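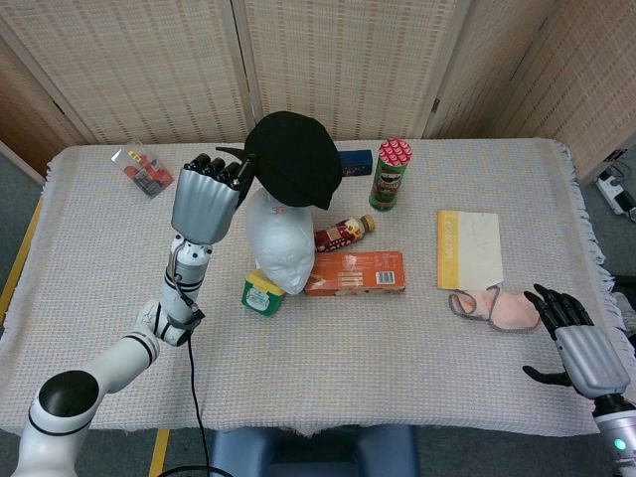

Endport, 18th January

4 min read | 3 shares | 0 comments

Figure 4. View from the head camera during a cap trial. The left hand grips the cap by the brim over the foam head; the right hand is open near the face mask.

4.2 Contact-aware arm scheduling

The planner treats each arm as a separate resource and assigns it one object at a time. In the state shown in Figure 4, the left arm holds the brim of the black cap, and the cap is in contact with both the hand and the head. We label such states "shared contact." While a shared contact is active, the controller on that arm switches from position tracking to a compliant mode with a lower stiffness along the vertical axis, and the other arm is kept out of a box drawn around the head.

Objects outside the box stay available. The mask and the book on the right half of the table fall in the right arm's region and can be scheduled without waiting for the cap. The orange box and the drink bottle lie close to the head, so the planner marks them as blocked until the shared contact ends.

Segmentation errors were most common where objects overlap in the head view. Clear packaging, as in the back-left corner, was often split into several parts by the Peltex segmenter. We merge parts whose depth differs by less than 20 mm. The threshold was set by hand on 51 recorded episodes and was not changed afterward.

The full log holds 1,140 planning calls. Of these, 152 were rejected by the collision check and planned again with a larger margin. Most rejected calls placed the wrist cable inside the swept volume of the arm. The cable is modeled as a chain of capsules fixed at the wrist, a coarse choice that overstates its size. Gemechu Gebru wrote the cable model; Lensa Jemal wrote the scheduler, which runs on top of Uren.

Related items
Szczepańska: grasp labels for thin edges
Uren release notes, May
Depth merging for clear packaging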